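Workshop notebook, Wednesday: the Skonard cover 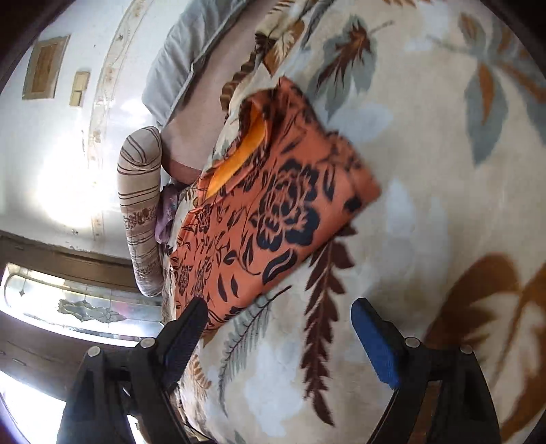

Entered by Lamisi Quansah, room 5, Braltton Sound Workshop

Came in early with good intentions and spent the first hour just listening to the two versions of "Karklow" back to back, the original single and the cover Skonard put out in September. I still love them both, which makes me a poor judge, but Yuzuki asked for notes and notes she shall have!

The fuss online is all about whether Skonard should have asked before dropping the second verse. Nadège Royer wrote the song, she posted a rather cool little message about it, and the fans have been at each other ever since. I'm leaving that to them. What I wanted to know is why the cover feels so much faster when the tempo is the same (I checked it twice, then made Pascal check it, and he sighed but he did it).

My best guess so far is the drums. On the single the snare sits a hair late all the way through, very lazy and lovely, and on the cover everything is pulled right up onto the beat. Taking out that verse helps too. The single runs 305 seconds and the cover 282, so you reach the last chorus before you've had time to settle in.

Tried our own rough take after lunch, with Pascal on piano and me singing the low part, badly. We dragged the piano back behind the click and there it was, that sleepy feeling, straight away. Bounced it as mix 708. Please don't tidy it up, Yuzuki, the chair creak in the bridge is staying until I've played it to Rosine.

Still to do: try the same trick with the bass alone. Ask Rosine whether she kept her tape of the Lyons show, where I'm nearly sure Nadège played it slower again and changed the ending. New strings for the small guitar, the G is hopeless.

Comments

Pascal Hamel: I did not sigh. The left hand is too loud in the second chorus, I can redo it tomorrow if the room is free.

Rosine Bouvier: I have the Lyons tape somewhere! She did change the ending, she went back to the first line and sang it with no band. Lovely night. Will look in the hall closet.

Yuzuki Imai: Chair creak noted and left alone. Could you save the click track with 708 next time?

Braltton Sound Workshop | Contact the desk | Copyright Braltton Sound Workshop | Back to top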